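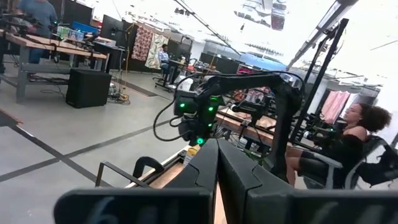 Notes for the Stitbridge evening, 20 minutes with questions

Start with the club. We call the project Skelula. Two arms, one table, and a student holding the controls.

Say what the task is: pick up a small box and put it where the other arm can reach it. Sounds easy. It took us until April to get it working more often than not.

Explain the practice runs. A person drives the arms by hand, we save the run, and the software learns from it. We saved 1306 runs. The target was 3000 — admit that we missed it.

Slow down for this part. The boxes are ordinary small packets with bright printing, and both arms are fixed to the rails of the table. One box lying on its side changes how the gripper has to come in, and the first version never coped with that.

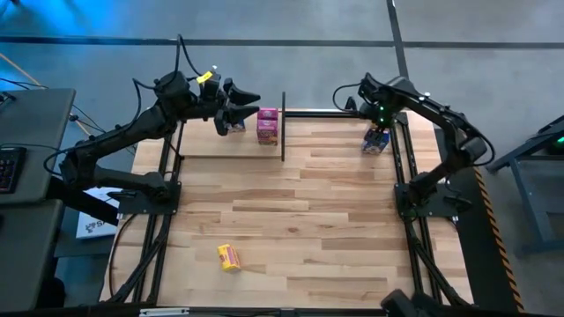

Jasper Lambrechts asked at the rehearsal whether we should have used one size of box all the way through. Answer: yes, for the first month. Mixing sizes early cost us time.

Then the 3 things we would change: shorter sessions, better labels on the saved runs, new finger pads sooner.

Thank Judite Valente and Verbruggen. Take questions.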